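Mirnbridge Residents' Newsletter
16/07/2024

Do we really need a meal kit discount?

The building has been offered a group rate with Fatora, the meal kit company. If 20 households sign up by September, each box drops by 9 dollars. The flyer under your door makes this sound like free money. I have my doubts.

For a start, the discount applies to the first 14 weeks. After that you pay full price, and the flyer puts this in the smallest type on the page. Canceling means a phone call during office hours. I asked whether it could be done online and was told that feature was "on the way."

Then there is the claim that a kit saves 40 minutes a night. Compared with what? You still wash, chop, fry and scrub the pan. What you skip is the shopping, and most of us walk past the Pons market on the way home from the bus anyway. The produce there is cheap and you can see what you are buying.

We went through this before with Umari, the laundry pickup service. Plenty of people joined, the price went up, and the bags stopped showing up on time. I still have two credits I can't use. 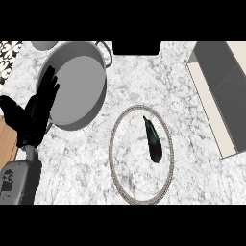

One eggplant and a big pot on a marble counter.

If you cook for one and hate leftovers, a kit may suit you. Read the terms first, and ask for the regular price in writing. Sign-up sheets are by the mailboxes. Mine is staying blank until I see a better answer on canceling.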